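Notebook entry, February
Population and Resource Accounting Group, Vorudthorpe
Entered by B. Tamiru. Copies to M. Greenwood, L. Wragg, S. Salian

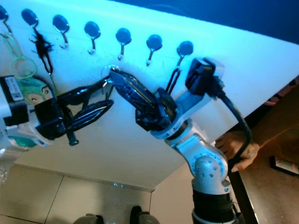

Subject: household size and the water demand table for Heywood district

The purpose of this session was to settle which denominator the group will use when it reports domestic water demand. The draft table divides total metered supply by the number of residents. Mr. Greenwood objected to this at the January review, on the grounds that a large part of domestic use is fixed by the dwelling and varies little with the number of people in it. Garden watering and leakage on the customer side are the clearest cases. He asked that the table be recomputed per household and the two versions compared.

Data. The Heywood sample holds 371 metered households after exclusions. Eight were removed before analysis: five had meter readings that ran backward between visits, and three had no stated number of occupants. Ms. Wragg checked the exclusions against the paper forms and agrees with all of them. The forms are in the gray cabinet, second drawer, under the old district code.

Method. Households were grouped by number of occupants (one, two, three, four, five or more). Mean daily use was calculated for each group, first per dwelling and then per person. No weighting was applied. Mr. Salian prefers the median and has a fair point, as the single-person group contains several very heavy users. Both are now in the working file, on separate sheets. The sheet marked "old" is the current one and should be renamed.

Results. Use per dwelling rises with each added occupant, but by less each time. Use per person is highest in the one-person group and lowest in the group of five or more. The order does not change when the median is used. Dwellings with an outdoor tap account for roughly 70 percent of the summer increase in the sample, and most of these are occupied by one or two people.

Discussion. The draft report states that demand in the district has risen "due to population growth." The sample does not support that sentence as written. The resident count in Heywood has been nearly level over the period, while the number of separate households has grown. A reader who sees only the per-person column would miss this, and would also take the large households on the east side to be the main source of pressure on supply. Their use per person is the lowest in the table. I recommend that the sentence be struck and that the table carry both columns.

Mr. Iturra raised a separate matter by telephone. The Terkora projection, which we have been citing for the next planning period, assumes that average household size stays constant. It has fallen at each of the last two counts. If it continues to fall, the projected number of dwellings will be too low even where the projected number of people is correct. He will send his own series, which uses a different age grouping from ours and will need to be matched by hand.

Limits. One district, one year, and an unusually dry summer. Renters are underrepresented, as many of their meters are shared and were never eligible. Nothing here should be applied to the coastal districts.

Software note. Clisus dropped the last 10 rows on import again when the file was saved with a blank final line. Remove the blank line first and compare row totals afterward.

Outstanding:
Revised table to Mr. Greenwood, both columns, with medians in a footnote (Tamiru)
Rerun without the outdoor tap group (Salian)
Ask the district office whether shared meters can be split by floor area (Wragg)
Household size series, on receipt from Mr. Iturra

Added 4:40 p.m. Mr. Greenwood accepts the two-column form. He wishes to keep the word "growth" in the section heading and to qualify it as growth in households. Heading amended in the working file.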